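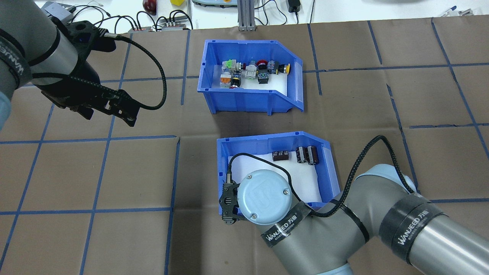

Zodetti Carburetor Rebuild Kit, 19 mm

Fits Zodetti two-stroke singles with the 19 mm slide carburetor, including the Stelley moped in kickstart and pedal-start versions. Sold by Clullolton Small Engine Parts.

In stock. Ships the next working day if ordered before noon.

What the kit does

Most of the bikes this kit goes into have been sitting. Fuel dries in the float bowl and leaves a brown varnish in the jets, the bowl gasket shrinks, and the float needle stops sealing. The engine may still start, but it floods when parked or dies when you open the throttle. The kit replaces the parts that wear or harden. It does not replace the slide, the float or the carburetor body. If your slide is scored, a new one is listed separately under Carburetor Parts.

Contents

Float bowl gasket
Float needle and seat
Main jet, size 70
Pilot jet
Jet needle with clip
Top cap gasket
Intake flange O-ring
Banjo fitting washers (pair)
Air screw spring

Fitment

The 19 mm carburetor has its bore size cast into the left side of the body, just below the top cap. Scrape off the grease and check before you order. Many Stelleys left the factory with a smaller carburetor and were changed over later by their owners, so the model name alone is not a safe guide.

Early bodies use a push-on bowl held by a wire bail. Later ones use two screws. The gasket in this kit fits both – the bail type is a tight fit and should be pressed down evenly before the bail is closed.

Will not fit the Yusof copy of this carburetor. The Yusof body looks nearly the same from outside, but the float seat has a different thread and forcing ours in will ruin the body. Yusof castings have no bore marking and have a round drain plug in place of the hex one.

Jetting

The 70 main jet is the stock size for a standard exhaust and air box with the filter in place. With an open pipe you will probably need to go up two or three sizes. Start large and work down. A two-stroke that runs lean gets hot and can seize with very little warning. Single jets are available in all sizes we carry, and they can be added to the same order with no extra shipping.

Set the needle clip in the middle groove to begin with. Turn the air screw in gently until it seats, then back it out one and a half turns. Adjust from there with the engine fully warm.

Before you start

Turn off the fuel tap and drain the bowl into a metal can. Work outside or with the door open. Soak the bare body in carburetor cleaner, but take the float out first – the older ones are plastic and the cleaner softens them. Blow out every passage with compressed air. Do not push wire through the jets.

The two bowl screws are soft brass. Use a screwdriver that fills the slot.

After the rebuild, check the idle again at roughly 1,000 miles, or once a season on bikes that see little use.

Related items

Intake gasket set for 19 mm manifold
Air filter foam, cut to fit
Inline fuel filter
Throttle cable, long bars
Stelley fuel tap with reserve

Returns

Unopened kits can be sent back within 9 weeks for a full refund, less shipping. We can't take back kits once the parts bag has been opened. If something is missing from your bag, send us your order number and we will mail the part.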